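Facilities Desk — Ticket log
Subject: Table and partition row, folding area, Wonarby site
Category: Furniture / fixtures
Priority: Low
Status: Closed, one item carried over

Reported problem

The worktable in the folding area moves sideways when cloths are pulled across it. The cover creeps toward one long side during a shift and has to be reset. The requester also reports a rattle from the partition row behind the table, heard mostly when the ventilation is running.

Initial questions sent to requester

Does the table move on its feet, or does only the top move? Is the cover fixed at any point? Does the rattle stop when a panel is pressed by hand?

Reply from requester

The feet stay in place. The top shifts slightly against the underframe. The cover is laid on and tucked, with no clips. The rattle stops when the tallest panel is held near its seam.

Site check, 10:20

Cover removed for inspection. The top is pale beige with faint scuffs, no cracks found. A thin grey edge strip runs along the far side and is still bonded over its full length. Scuffing is cosmetic and no repair is proposed.

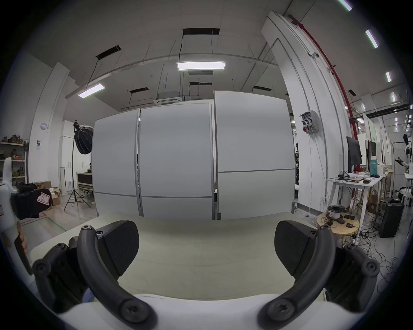
Checked the fixings between top and underframe. Two screws were loose and turned freely by hand. The holes were worn, so tightening alone did not hold. Fitted the next length up from the Grewal fixings box and retested with side pressure at both ends. No movement.

Floor contact checked at each foot. One foot was 4 mm short of the floor. Adjusted and locked.

Partition row

These are the Stavari panels moved from the old stockroom. The connecting strip beside the tallest panel had lifted out of its lower clip. Pushed back in and seated with a rubber mallet. With the ventilation at 80 percent the rattle was gone. At full speed there is still a faint buzz from overhead — probably a hanger on one of the cable trays, and outside the scope of this ticket. Passed to the building contractor as a separate item.

Cover

The plain cloth cover slides because the tabletop is smooth. Options given to requester:

1. Non-slip underlay cut to the size of the top.
2. Clips on the short sides only. Clips on the long sides catch sleeves and cloths.

Requester chose the underlay. Gornetti underlay was in stock and was cut short of the edge by 2 cm on all sides so that it does not show. Sage-green cover relaid over it and smoothed by hand. Light creases remain and will drop out with use. Do not iron the cover in place, as the underlay is not rated for heat.

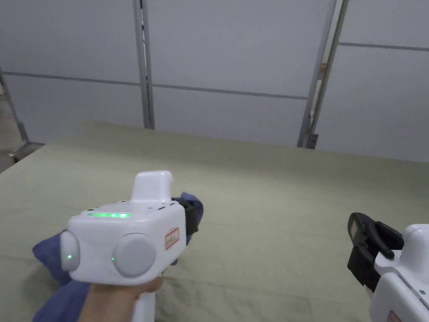

Follow-up, 15:45

Requester folded cloths for most of the afternoon and reports that the cover stayed where it was. Small cloths can be lifted and laid flat without dragging the cover along. Side movement in the top has not come back.

Notes for next visit

Retighten the underframe screws after up to 5 weeks. If the longer screws work loose as well, fit threaded inserts. Wash the cover separately the first time and check it for shrinkage before relaying.

Carried over: buzz from overhead at full ventilation speed, with contractor.

Contact Facilities Desk | Copyright Wonarby Site Services | Back to top

This site uses cookies to keep you signed in and to remember your ticket filters. Accept | Manage settings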